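Kilolon Library Reopens Second-Floor Workroom With New Tables

Public access to the room resumes Friday at 9 a.m.

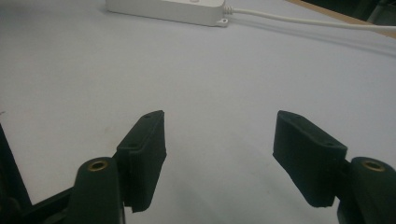
White work surfaces replace older furniture

The Kilolon Public Library will reopen its second-floor workroom to the public on Friday, following a renovation that began in June. The room has been fitted with new white-topped tables, new ceiling lighting and additional storage along the north wall.

The workroom is used for craft classes, map reading, homework groups and the repair of books from the lending collection. Before the renovation it was furnished with tables acquired from several different sources over a long period. The tables varied in height and could not be joined to make a single large surface. Several had tops that were scratched or stained, and two had been withdrawn from use entirely.

The replacement tables were supplied by Abubakari, which also furnished the ground-floor reading area during an earlier phase of work. All have a matte white top and stand at the same height. They may be used singly or pushed together for larger projects such as quilting, poster making and the sorting of donated papers.

Marlene Dufour, head of public services at the library, said the choice of a plain white finish had been discussed at length with regular users of the room.

"People who do close work told us that the old dark tables made it difficult to find a needle or a small piece of paper," Dufour said. "They also told us that a glossy top would be hard on the eyes under ceiling lights. The matte surface was the one they preferred when we put samples out for them to try."

A pale surface will show marks more readily than the former tables did, Dufour added, and the library has changed its cleaning schedule accordingly. Tables will be wiped down at midday and again after closing. Faint streaks may remain visible after cleaning and do not indicate damage to the surface.

Rules for use of the room

The library has issued revised rules for the workroom, which take effect on the day of reopening. Cutting mats must be used with all knives and rotary cutters. Mats are available at the second-floor desk and may be borrowed on presentation of a library card. Solvent-based glues and permanent markers are not permitted. Water-based paint may be used if the table is first covered with paper, a supply of which is kept in the storage cabinets.

Food is not allowed in the room. Drinks in closed containers are permitted, except during book repair sessions.

Users are asked to clear their table completely at the end of each session and to report any spills to the desk. Unfinished projects may be left in the new storage cabinets for up to one week if labeled with the owner's name and card number. The library does not accept responsibility for items left in the cabinets beyond that time.

Cost and use

A sum of $91,000 was set aside for the second-floor work, covering furniture, lighting, storage and the repainting of the walls. The lighting was installed by Fivent and is intended to provide even illumination across the whole room, including the inner corner, where readers had reported poor visibility in the evening.

According to library records, the workroom received 853 bookings in the last full year before it closed. Some 300 of these were made by school and youth groups. The library expects bookings to rise to 1,000 in the first year after reopening, in part through the addition of evening hours.

The room will be open from 9 a.m. to 8 p.m. on weekdays and from 10 a.m. to 4 p.m. on Saturdays. It will remain closed on Sundays. Groups wishing to reserve the entire room must do so at least two weeks in advance. Individual places do not need to be reserved, although the library advises calling ahead during school vacations.

The weekly book repair session, which was moved to the Kindik branch during the renovation, will return to the main building next month. Participants who left tools or materials at the Kindik branch may collect them there during opening hours. Items not collected will be transferred to the second-floor desk.

Reservation forms and the full text of the workroom rules are available at the information desk on the ground floor.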